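Gripper comparison, second progress report
Prepared for the Dumlao equipment fund by Divina Cruzado

1. Where the work stands

The grant pays for a side-by-side trial of two finger designs on our two-arm table, with a choice to be made before the fund's next review. The designs are the Cekis finger, a stiff printed part with a flat face, and the Ulska finger, a printed lattice that gives a little under load. We have now logged 765 grasp attempts against the 3052 in the plan. The rate picked up once the controllers were moved to the Pramix software, and we expect to finish inside the grant period.

2. Thin objects

Cards and booklets were left until this period because they were the hardest class in the first report. One arm has to get a jaw under an edge while the other comes in from the far side. Small errors in either arm show up right away, which makes this a good test of the controllers as well as the fingers.

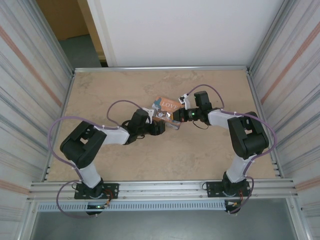 Two-arm handling of a printed card, both grippers at the center of the table.

Of the attempts logged so far, 331 were on thin objects. Most failures came at the first contact, when the jaw pushed the card along the table. Slowing the last part of the approach helped more than changing the fingers did. We also changed the order of the motion so that the second arm waits for the first to close. That costs time on every attempt, and we have not yet decided whether to keep it for the full run.

Cable routing took longer than planned. On long reaches the cable to the wrist was pulling tight and throwing off the joint readings. We gave it more slack and tied it again, and the readings have been steady since then - we will keep checking at the start of each session.

3. Hard and shiny objects

Metal parts are a problem for the wrist cameras more than for the fingers. Bright reflections, both on the part and on the table, can be taken for edges. We tried a lower exposure setting and it helped with the parts, but printed boxes then came out too dark for the software to find reliably. The next step is to set exposure separately for each object class.
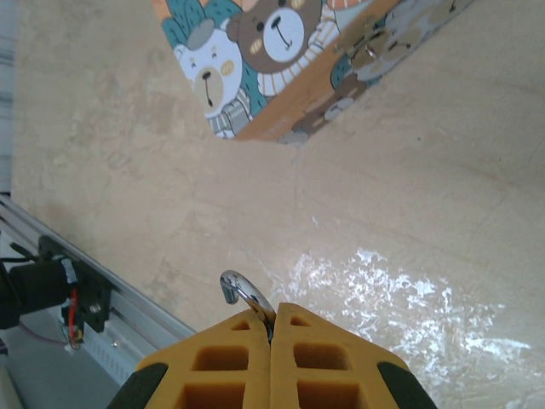
Dumlao, May

The metal hook is now part of the standard object set. It is a useful piece because the curved end has to stay clear of the fingers, so the grasp has to be made on the body. Boxes with busy cartoon prints stay in the set too, as background and as targets, to see how the camera software copes with a pattern.

4. Spending

Finger sets and spare servos are within budget. The camera line is slightly over after we bought a second lens type to compare. We ask to cover this from the travel line, which has not been used.

5. Next period

- Finish the thin-object attempts with both finger designs.
- Set and test exposure by object class.
- Decide on the waiting step for the second arm.
- Send the fund the raw logs along with the next report.

We have one request. The spare controller is still on loan from Ulska and is due back before the full run ends. A short extension, asked for by the fund, would probably be granted faster than one asked for by us.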